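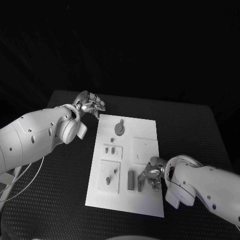
给机器人当老师

小朋友,你用过电动卷笔刀吗?它肚子里藏着小齿轮、小轴、小盖板,哪一样装歪了,铅笔都转不起来。以前,这样的小零件都要靠工人叔叔阿姨一个一个装上去。现在,不少工厂请来了新帮手:长着两条胳膊、两只手的机器人!

今天我们去逛一家叫 Mondow 的工厂。它专门做小型传动盒,就是让卷笔刀、玩具车和窗帘电机转起来的那个小盒子。一个传动盒有 36 个零件,最小的一根销子比米粒大不了多少。

【为什么要有手指?】

工厂里早就有机械臂了,它们的“手”常常是一个夹子,或者一个吸盘。夹子搬箱子特别棒,可是碰到圆圆的盘、细细的销、方方的块,就得不停地换工具。有手指的机器人就灵活多啦!像你一样,它能捏、能握、能推,还能用指尖轻轻按一下。

不过,有手指可不等于会用手指。你还记得自己学扣扣子的时候吗?是不是也练了好久?机器人也要上“练习课”。它的课本是一块装配板,板子上有圆盘,有小柱子,还有方方的底板。Mondow 的练习课程叫 Aoun,一共分 3 级:第一级学“找到它”,第二级学“拿稳它”,第三级学“装好它”。升到第三级之前,机器人要练 2,218 次呢!

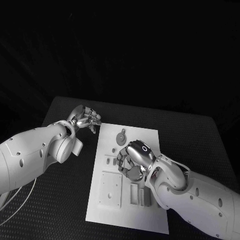
右手弯着手指停在装配板上方,手背上有一个亮亮的小圆环。

【两只手怎么配合?】

做个小实验吧!请你用一只手拧开水瓶盖,另一只手背在身后。哎呀,瓶子老是跟着转,对不对?两只手一起来就容易了:一只扶着,一只拧。机器人也是这样,左手做什么、右手什么时候过来,都得安排好,不然两条胳膊就要“打架”了。负责安排的是一套叫 Revunus 的程序,你可以把它想成乐队的指挥。

【那工人叔叔阿姨去哪儿了?】

这个问题问得真好!Mondow 的装配车间有 490 名员工。机器人来了以后,大家每天做的事情确实变了。

从前,装销子的人要低着头,把同一个动作重复一整天,下班时脖子酸、眼睛也酸。现在,这种活儿有一部分交给了机器人。有的工人当上了“机器人老师”:先自己慢慢装一遍,再把动作教给机器人,看它哪里没学会。这可要真本事!销子插到底的时候,指尖会感到轻轻的一顿,老工人一摸就知道,机器人却要学很久。

还有的工人去做检查,或者去修机器人。关节该保养了,电线磨旧了,都要有人发现。

当然,变化也会让人担心。有人喜欢原来的工作,不想换;有人觉得学新东西挺难的。所以工厂从去年 12 月开始办培训班,上课的时间也算上班时间。也有一些岗位以后不再招新人了,大家还在商量怎么办才公平。如果你是厂长,你会怎么做呢?

【动手试一试】

找一副厚手套戴上,再试着把一颗小纽扣放进瓶口里。手指感觉不清楚,是不是一下子变难了?数数看你要试几次才能成功,再请爸爸妈妈也来比一比!(小纽扣玩完记得收好,别让弟弟妹妹放进嘴里。)

【小词典】

装配:把零件一个一个装到一起,变成能用的东西。
自动化:让机器按照安排好的步骤自己干活。
关节:胳膊和手指能弯的地方,你有,机器人也有。

文:Fumis 少儿科学编辑部
2023年6月27日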